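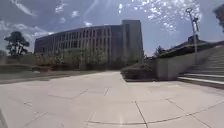

Large-format light gray slabs, thin dark joints, full sun.

Pluvus Joint Sealer for Outdoor Paving

Water based, brush or roller. For concrete slabs, pavers and poured walks. Goes on milky, dries clear. No shine.

Keeps sand in the joints and weeds out. Slows down oil and leaf stains too. Won't fix a slab that's already rocking, reset it first.

Sizes
Pail, 2 gallons
Drum, 47 gallons (ships freight only, call for a quote)

Coverage
Up to 3,000 sq ft per drum on smooth concrete. Rough or old stuff drinks more. Do a test patch, please.

How to use
Sweep. Rinse. Let it dry overnight. Top up joint sand and sweep again.
Stir, dont shake. Thin coat, work it into the joints with a stiff brush.
Second coat while the first is still tacky. Foot traffic next day, cars wait three days.
Not below 50 degrees. Not if rain is coming.

Clean up with soap and water. Dried drips need Travex stripper, sold separately.

Does it yellow? No. Slippery? Same as bare concrete once cured, but on steps and ramps add the Flitness grit packet at the second coat.

Old solvent sealer underneath has to come off first or this will peel. We get alot of returns over that and can't take back opened pails.

Stock
Pails: 1,896 in the warehouse, ship same day if you order before noon
Drums: back in May

Price list updated 03/11/2019. Contractor accounts get the case rate at checkout, log in first.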